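When a gripper loses its place: fixing tracking jumps on the basin-wiping task

My favourite kind of fault is one you can chase down in an afternoon, and we had a lovely one in July! Partway through the wiping task the right gripper's track leapt sideways, then snapped back – and the replay arm at Nemavdale tried to follow it. Emergency stop, no harm done, but a jump like that can knock someone.

Before you start

Stop all replays. Put the suspect session (ours was 236) in a separate folder so it can't be sent to an arm by mistake.

Step 1. Find the jump

Open the track in Wedine and look for a spike. Ours began at sample 3123 and lasted 5 samples. Now play the video from the same spot and watch the marker cube, not the fingers.

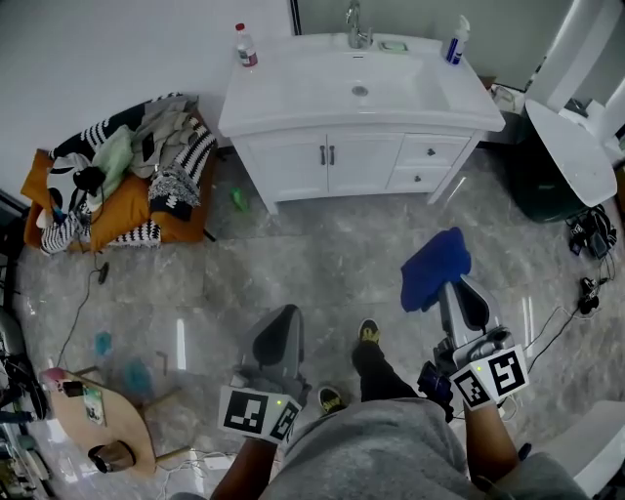 A spike nearly always lines up with something crossing a marker face. Cloth is the worst for it, as a fold can swing over the cube when you turn your wrist.

Step 2. Repeat it on purpose

Hold the cloth in the gripper and go through the wiping motion slowly, with live tracking on and the arm powered off. Yareli Ochoa spotted ours within minutes – brilliant eyes! Grip the cloth nearer its middle so the folds hang shorter, then try again. 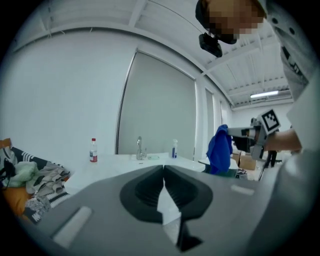

Step 3. Set a jump limit

In Skutora, set the limit to 100 mm per sample and choose "halt", never "smooth". Smoothing hides the fault and the arm still moves.

Step 4. Test at low speed

Replay a fresh session with one hand on the stop button. If it halts, go back to Step 1.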